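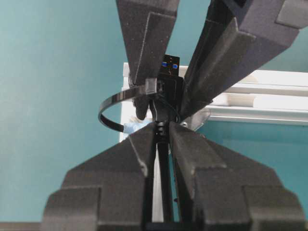 Slide 1 - can machines do chores yet?

Start with the cable tie. Everyone here has done one without looking. Ask for hands: who thinks a robot can? Wait for it!

Two arms, one small strap. The tail has to find a slot in the head, and the strap bends while you push. I love this task - it looks like nothing and it's so hard.

Slide 2

Ottar's bench runs at Driltora, 200 tries. Go slow here, let people read the chart. Laundry next, then dishes (skip dishes if short on time).

My answer: some chores, on a good day, with patience. Ask me again in July.

Thank Idalina. Questions, 6 min.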